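Kosetico

3 min read

Search Search articles Clear

Kosetico is a privately held company that sells school and office supplies by subscription. It is based in Todville and supplies schools, clinics and small businesses under yearly contracts. The company is best known for a funding round led by the investment firm Skomus, which made it one of the more closely watched young companies in its region.

Markers and desk storage are among the goods most often ordered by subscribers.

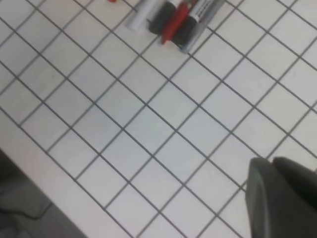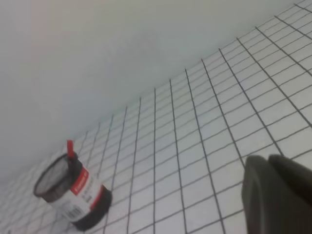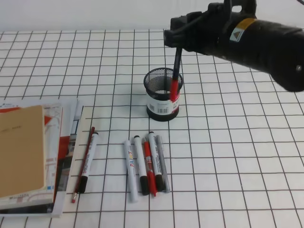 Wijesinghe has argued that the company's early growth owed more to its contract terms than to its prices, and that the yearly renewal clause gave it a steady income at a time when competitors depended on single orders. This view is widely repeated in accounts of the company, although Kosetico has said that it regards pricing as the main factor.

History

Kosetico began as a buying service for school offices in Todville. Its founders combined the orders of several schools in order to obtain wholesale terms, and charged each school a fixed monthly fee. The service was opened to private businesses in its second year, and a warehouse was leased on the east side of the town soon afterward.

By the time of its first outside investment the company employed 22 people and held contracts with 243 customers. Growth slowed when two large school districts chose to return to direct purchasing. The company responded by shortening its notice period from one year to 90 days, a change that was made final in May and applied to all existing contracts.

Funding

The company has raised money in 3 rounds. The first two were small and came from local lenders and the founders themselves. The third was led by Skomus, which took a minority stake and one seat on the board. The terms were not made public. Reports at the time differed on the valuation, and neither party commented on them.

Under the agreement, Skomus may not sell its shares to a direct competitor of Kosetico without the consent of the other shareholders. The founders kept a majority of the voting shares.

Operations

Customers pay a monthly fee based on the number of staff they employ. Orders are placed through an account page and delivered once a week within Todville and twice a month elsewhere. Unused credit is carried over to the following month but expires at the end of the contract year.

Criticism

The rule on expired credit has drawn complaints, mainly from schools, whose orders fall sharply during the summer. Kosetico later allowed schools to suspend payments for up to two months each year. The option is not offered to business customers.

Related articles

Skomus
Economy of Todville
Subscription business model
Minority interest
Wholesale purchasing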